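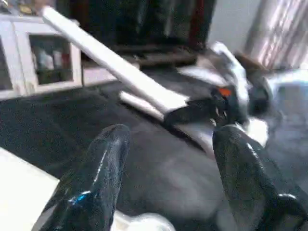 Dark tabletop, black fingers, motion blur.

Notes on the Plorham ghost, May 2023

I have now read everything the Plorham library holds on the Grey Walker of Rirkwood Road, and most of it descends from a single source. The local history file contains 3 newspaper clippings and a typescript by Amnuay Hemmin. The clippings all repeat the typescript, including its misspelling of "cemetery".

Hemmin's account puts a woman in a grey coat at the old Jeletti cannery gate, walking east, always in fog. He gives the distance from the gate to the creek as 1196 metres. I measured it off the municipal map and got 1378, following the road. The shorter figure works if you cut across the rail yard, which was fenced at the time he was writing. Either she goes through the fence or he paced it out before the fence went up.

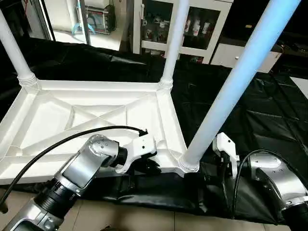

Plastic table, upside down, legs up.

The second strand is the Tichý house light, reported on the slope behind the cannery. Simin Nikzad, who grew up two doors down, told me it was a porch lamp on a bad timer. She remembers her father phoning the owners to complain. That accounts for the reports of a light going on and off at odd hours. It does not account for the one report of a green light, although the colour appears only in a retelling and I would not put much weight on it.

Fog is the more useful variable. The creek flats sit in a hollow and the cannery gate is at the low end. Anyone in a pale coat would lose their feet and most of their outline there well before they reached the bridge.

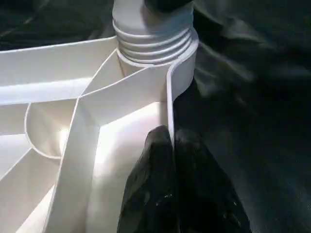 Threaded neck and thin curved walls, white plastic, close up.

The cemetery register is next. Hemmin names no one, but he does say she was buried "by the north wall", and the north wall section is short. The parish office reopens in June and I have asked for the relevant pages.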